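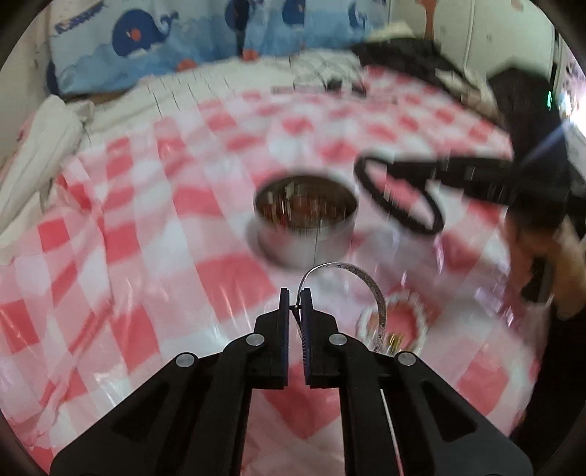 Prakash Venkataraman says get to the jewelry tables before ten or don't bother, and he's right, I got to Zastar at twenty to eleven and the good brooches were gone. Hall is bigger than last February. 333 tables on the flyer, didn't check. Parking a mess, use the lot behind Plakero.

Bangles and bracelets mostly along the back wall. Checkered cloths, tins of little bits you dig thru yourself. Brown beads, gold-tone, odd earrings. Fun if you have the patience, I had maybe half an hour of it. Bring a small bag, they run out.

Ľubomír Krajčí had a table near the door again, watch parts this year. Talked clasps with him too long. Boris Vasić wants more than he did for the silver ones and wouldnt budge, came down a little if you took three.

Coffee line awful. Sandwiches ok.

Came home with two thin bangles, a beaded loop that needs restringing and a handful of small stuff from the tins. Missed the upstairs room completely, didn't even know it was open untill I was back at the car. Arben Nikolovski went up, says mostly buttons.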